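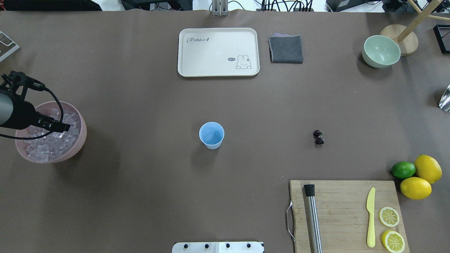 Drinks table at the Drevham hall, with the ice bowl, a paper cup and the rabbit tray.

Progress report to the Jostmont Fund
Project: Drevham Afternoon Drinks Table
Prepared by Bushra Rana, Feb 3, 2018

Work since the last report

The drinks table is now part of the regular afternoon program at Drevham. We have held 26 sessions under this grant. Each one lasts three hours, including setting up and clearing away. Mohsin Paracha runs the table and Shazia Usmani handles supplies and washing up.

Members learn to set out a table, serve a cold drink and finish it with fruit. We began with soda and lemon and moved on to cherries in the fall. The cherries have been popular, but they stain, so we now ask members to keep a napkin within reach.

Equipment

We bought bowls, trays and napkins with the first payment. Ice goes in the pink plastic bowl, which holds enough for one group if it is filled close to the top. The mint green bowl is ceramic and heavier than we would like for members with weak hands. We plan to keep it for fruit and buy a lighter one for passing around.

The cream tray with the bunny on it came from Shazia's own kitchen and has stayed. Members ask for it by name - "the Rabbit" - and we would like to find a second one the same size.

We changed from glasses to paper cups after two breakages. The cups cost more over a year, but cleanup is faster and Mohsin can let people pour without standing over them.

Spending

We have $300 left in the supplies line. Ice is the largest regular cost. Ghumman, the store on the corner, has agreed to sell it to us by the bag at a lower price through March.

Problems

The freezer at the hall is small and shared with the lunch club. On four occasions we had to send someone out for ice after the session had started. Stepan Yatsenko has asked the hall for a shelf of our own and is waiting for an answer.

Next steps

Shazia will order cups and napkins for the spring. Waqas Rana will join as a second helper once his paperwork is done. A full list of receipts will follow with the final report.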